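## 3. Setting up your Gretlow seed-starting cabinet

You've got the base and back wall together (section 2), so now comes the really fun part: closing the cabinet in, getting the light and tray working, and sowing your first seeds! Set aside 45 minutes for the build. The sowing can wait until the next day if you like, and the cabinet should run empty overnight anyway.

### 3.1 Pick a good spot

Put the cabinet on a level table near an outlet. A window is nice but you don't need one -- the Lidel light bar does all the work, and plenty of us grow in basements where the sun never shows up at all. Keep it away from radiators and heating vents, which dry the trays out much faster than you'd think.

**Note:** Check the level in both directions before you go on. Water runs to the low corner of the tray, and the seedlings there will sit in a puddle while the ones across from them go thirsty. A folded piece of cardboard under one foot is a perfectly good fix.

### 3.2 Fit the clear panels

1. Wash your hands, or put on the cotton gloves.
2. Peel the film off both faces of the first panel. Start at a corner and pull slowly. If it tears, lift the next bit with a fingernail, never with a blade.
3. Stand the panel up and run a fingertip along the bottom edge to check for burrs. Smooth any you find with the fine sanding pad.
4. Lower the panel into the side channel until it touches bottom. It should slide with light pressure.
5. Do the same with the other side, then the front.
6. Press the corner clips on by hand, bottom ones first.

**Caution:** Never clean the panels with window spray, rubbing alcohol or anything with ammonia in it. Acrylic can go cloudy or crack. Lukewarm water, a drop of dish soap and a soft cloth are all you need.

If a panel sticks halfway, pull it straight back out and look for a scrap of film caught in the channel. It's nearly always film! Kirsten Overgaard, who wrote the first version of this guide, used to keep a wooden toothpick taped inside the lid for just this job, and it's still the best tool we know for it.
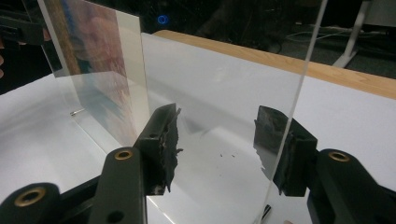
The front panel is meant to be a little looser than the sides. You'll be lifting it every day to water and to let fresh air in, so it needs to come up easily with one hand while you hold the watering can in the other.

### 3.3 Hang the light bar

1. Make sure the light bar is unplugged.
2. Hook both cords over the top rail and even them up.
3. Set the bar 4 inches above the rim of the tray. You'll raise it as the plants grow.
4. Feed the power cord out through the rear notch, leaving a loop that hangs lower than the outlet so drips can't run down into it.
5. Plug in the timer, then plug the bar into the timer.

**Caution:** Keep the plug and timer off the tabletop and out of reach of splashes. If either one gets wet, switch off the power at the breaker before you touch it.

**Note:** Older cabinets came with the Trelberg bar. It hangs the same way but needs bracket 833, which has the longer hook. Don't try to bend the short one to fit!

### 3.4 First run

1. Lay the felt mat in the tray with the fuzzy side up.
2. Pour 300 ml of water slowly over the mat and let it soak in.
3. Close the front panel and turn on the light.
4. Leave the cabinet alone overnight.

A light mist on the panels in the morning is good news, and it means the cabinet is holding moisture. If water is running down them in streams, prop the front open a finger's width. If there's no mist at all, check that the corner clips are fully seated and that the lid is on the right way around (the vent goes to the back).

### 3.5 What to sow first

Start with something quick! Lettuce, basil and radishes are all happy in here, and seeing that first bit of green in January is a real treat. Arnar Grímsdóttir swears by the Norðdahl leaf lettuce mix, sown thinly and barely covered. Peppers are wonderful too, but they take their time, so give them their own end of the tray where you won't disturb them when you cut the salad.

Label everything as you sow it, in pencil -- marker fades under the light. Then go on to section 4 for watering and feeding.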